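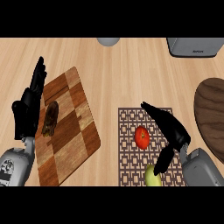
Bonus terms should fit on the button

Home News Opinion Racing Bingo Contact

Search this site Enter keywords Go

Tue 16 June
By Gwenllian Harries

A free twenty dollars is not worth twenty dollars at an online casino, and I think the site offering it should have to say so in the same size type as the offer.

I signed up to Tastport in February. The welcome page had a big yellow button that said to claim my $20 bonus. Under it were the words "terms apply". I pressed the button and the twenty dollars went straight into my balance, where it looked the same as any other money. I played a fishing slot called Sakano, mostly at forty cents a spin, and for a while I did fairly well. When I tried to take out what I had won, I was told I hadn't met the wagering requirement.

The requirement was forty times the bonus. Forty times twenty is $800, so I had to place $800 in bets before any of it could leave the site. I kept going over two evenings and had bet $728 of it when the balance hit zero. I don't say the site cheated me. The rule was on the page with the terms, and I hadn't read them. I went back and read them afterwards, all 1,947 words, and the figure of forty was in the ninth paragraph.

People who defend this say a player should read before clicking. My friend Myfanwy Wogan takes that line. She has played bingo and slots for longer than I have, she never takes a bonus, and she thinks anyone who does is paying for a lesson. She's right that the terms were there. I still don't think that settles it. If a bank lends you money, the rate goes near the top. A casino bonus has one number that matters as much as a rate does, and it would take four words to print: "bet $800 to withdraw".

Give it in dollars, too. "40x wagering" means something to regular players and very little to anybody else. Some sites multiply the bonus alone, others multiply the bonus and deposit together, and the second can be double the first for the same headline figure. You shouldn't need a calculator and a help page to find out which one you have signed up for.
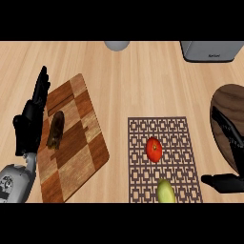 Checkered cutting board with a black robotic hand beside it.

Then there is the matter of which games count. At Tastport every dollar on a slot counted as a dollar. Blackjack counted for ten cents and roulette for nothing at all. I can see why a casino does that, as a careful blackjack player loses money more slowly. But the roulette table was open to me the whole time I had a bonus running, and nothing on the screen mentioned that my bets there weren't moving me any closer. A line beside the game title would fix it. They already find room for the name of the studio and a little flame if the game is popular.

The maximum bet rule is worse. Go over it once while a bonus is active and the site can cancel your winnings. The software knows the limit and it knows what you are about to stake. It could refuse the bet. Instead it takes it, and the rule comes up later when you ask for your money. I can't think of a fair reason for doing it that way.

Beddoe, a smaller site I've used since, does some of this properly. The bonus sits in a separate pot, there is a bar showing how much wagering is left, and you can drop the bonus at any time and keep your own deposit. I've dropped it twice. The games are a bit dated and support is slow to answer, but I knew where I stood.

I'm not asking for bonuses to be banned. Plenty of people like them and some understand them very well. Put the dollar amount on the button, block the bets that break the rules, and mark the games that don't count. If fewer people press the button after that, the offer wasn't as good as it looked.

For what it's worth, Myfanwy and I were in Kurow over the weekend and argued about this for most of the drive. She hasn't moved, but she did ask me how the bar at Beddoe works.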